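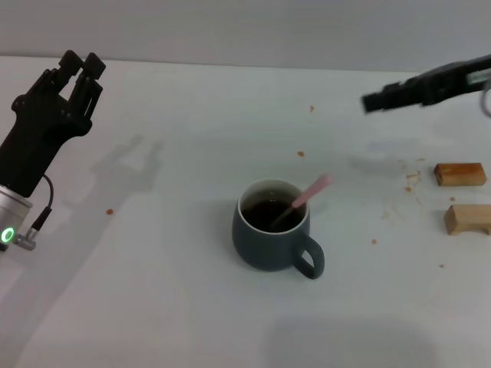
Jong-dae, the will controls the house and the brokerage account, and those are the parts your family will settle in an afternoon. The contents are where the trouble lives. "My household effects, to be divided among my children as they agree" is a sentence drafted by someone who had met the children once, at a graduation. What it covers is every object with no title and no serial number, down to the mug up there, dark gray with a white rim inside and a round handle. You could replace it before lunch. Put it in an estate with three heirs and somebody will remember being promised it.

You wrote:

> Subject: Executor question, contents of house
>
> Long-time reader, first post. My aunt died in the spring and I am executor.
> Will is clear on real estate. For the rest it says "as they agree." They do
> not agree. My cousins have sent me lists. The longest has 202 items on it.
> One of them has already taken the clock from the hall "for safekeeping."
>
> Also there is a typed sheet in the desk, unsigned, saying who gets the
> piano, the rings and the good dishes. Two of the cousins love the sheet.
> The third says it is worthless. Do I have to follow it? And do I need an
> appraiser for everything? The firm I called, Weerakoon, wants 59 dollars
> an item, which I think would exceed the value of the items.
>
> Jong-dae Jin

Taking these out of order.

The sheet. Many states let a will point to a separate list of belongings, but they generally want the will to mention the list and want the list signed. Some states won't give it any force unless it's executed like a will. An unsigned page in a desk drawer is, in most places, a very good hint about what your aunt wanted and not much more. You can show it to everyone and ask if they'd like to honor it. If all three agree in writing, you're home. If the third cousin holds out, ask the estate's lawyer before a single dish leaves the cabinet. Please don't let anyone sign it for her now. I mention this only on account of having once been offered a pen.

The appraiser. No, you don't need one for everything. Pull out whatever might be worth real money (the rings, the piano if it's a good one, anything with a signature on it) and pay for those. When I did my uncle's place in Doltmont I used 500 dollars as the line. Anything I thought might clear it got appraised, and the rest went down as "kitchen contents, ordinary" and so on, with photos. Your court may want more detail than mine did, so call the clerk. Try Tuesday, when the one at our courthouse is merely tired.

The clock. Write to the cousin, politely, and say that it's estate property until you distribute it, that you're glad it's safe, and that you'd like it back by a date you name. Keep a copy. "Safekeeping" is how my uncle's tool chest went to Lundano, where it remains very safe indeed. Change the locks if you haven't. You are responsible for what walks out, and it's no defense that the person carrying it was sobbing.

As for dividing what's left, we took turns. Draw for order, one item per pick, reverse the order each round, and trading afterward is allowed and none of your business. It took us 13 rounds before people began picking things out of spite, and shortly after that they got hungry and went home. Whatever wasn't claimed got sold or donated, with receipts in the file. Somebody on this list will tell you to use Driltix, where everyone bids points on things from their phone. I tried it. My sister spent all her points on a lamp so that my brother couldn't have it, and she now owns a lamp.

Get the method agreed to in writing before you start. Email is fine for that among people who are still speaking. Have each of them sign a receipt for what they take, too, even the cousin you like.

And if you're one of the heirs yourself, say so to your lawyer and pick last. You'll lose the good skillet. It's cheaper than the letter you'd get otherwise.

One thing you didn't say: does the will waive bond, and has the window for creditors closed where you are? If it hasn't, hold off on handing out anything valuable until it does.

Sang-wook Do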